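Notes for teaching kitchen and bathroom chores, by hand or by remote. Updated May 22, 2026. Add your own at the bottom, keep it short.

## Before you start

- Clear the floor. Cords, shoes, pet bowls. You will be looking at the task and not at your feet.
- Do the chore once with no recording. You'll find the drawer that sticks.
- Pick a start pose and put tape on the floor where you stand. Blue tape peels off easiest.
- Sleeves up or tight at the wrist. Floppy ones hide the fingers.
- Headset strap snug, lens tipped down farther than feels right. Most people aim too high and lose thier hands for half the take.
- Wipe the lens. Again after anything with steam.

## Showing it by hand

Go at about two thirds of your normal speed. Slower than that and it stops being the same motion – you start posing.

Keep both hands in view the whole time. If one has to leave, bring it back before the next step starts.

One chore per take. Don't stop to scratch your nose, don't fix the towel rack on the way past. If you fumble, recover the way you would at home and keep going. Fumbles with a recovery are good takes. Fumbles followed by swearing and a restart are not.

Change something small each time. Can a foot to the left, different towel, light on, light off. We got 50 takes of wiping a counter last February, all with the sponge in the same corner, and the Sirnard arm learned to reach for the corner. Sponge or no sponge.

Kanyarat Intarasuk's trick for dishes: load the rack back to front, so your forearm never covers the plate you just set down. Works for shelves too.

## Showing it by remote

- Hands on the controllers, elbows on the armrests. Shoulders go first.
- 15 minutes on, then swap. Over that and the grips get sloppy, you won't notice but the next person watching will.
- Line up the wrist before you close the gripper. Closing and then twisting is how we chipped the good mugs.
- Let go completely. Open, wait a beat, back straight out. Half-open fingers drag whatever you just placed.
- The Vaver controllers drift when the battery's low. Charge at lunch.
- If the picture lags, stop moving. Chasing it makes it worse, every time.
- Soft stuff (cloth, bags, dough) do by hand first, then try by remote. Gives you an idea what the arm is going to hate.

## Bags and liners

Trash liners get a section because everybody asks. Rigid things stay where you put them, plastic film does not.
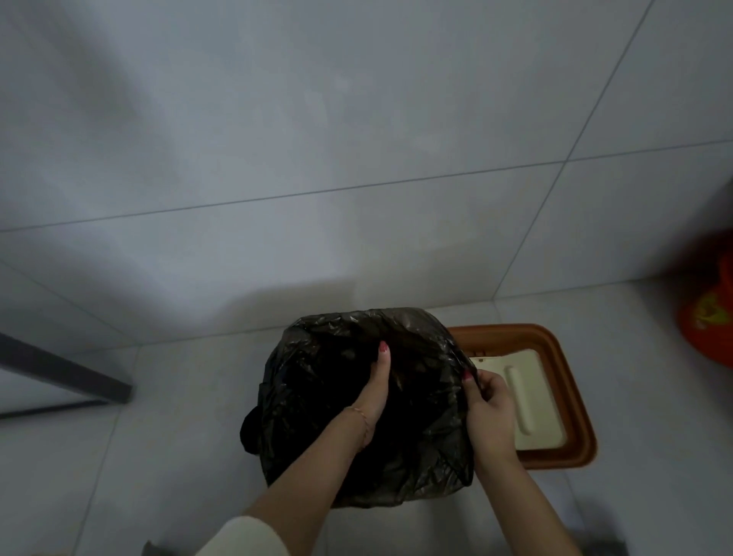
Liners go best with one hand doing the pushing and the other one keeping the edge. Shake the bag open first, drop it in, then settle it. Left hand pressed down in the middle, right hand pinching the rim between thumb and forefinger, like so, and don't let the pinch go until the middle is down or the whole thing slides in after your arm. Black film is the hard one on camera, all shine and creases, hard to tell inside from outside. A pale floor helps a lot with the outline. Red nail polish isn't a bad idea either, easy to find a fingertip against the black.

More on liners:

- Cuff the rim all the way around before you call it done. Two corners isn't done.
- Trapped air makes it balloon. Run a flat hand down the inside wall, let it out slow.
- By remote, pre-open the bag. Getting two stuck layers apart with a gripper will eat your whole shift.
- Finish with hands out and clear, hold for a breath, then stop recording.

## After

Label it right away, while you remember which one had the dropped lid. Chore, room, by hand or remote, anything weird. "Fine" is not a label.

Watch 2 takes from every batch at full speed before you upload. If the hands are out of view in both, redo the batch.

Ferrand cases go back on the low shelf, lids latched. Spare straps are with Kanyarat Chaimongkol, ask first.

Still need: tips for fitted sheets, and anything that works on cling wrap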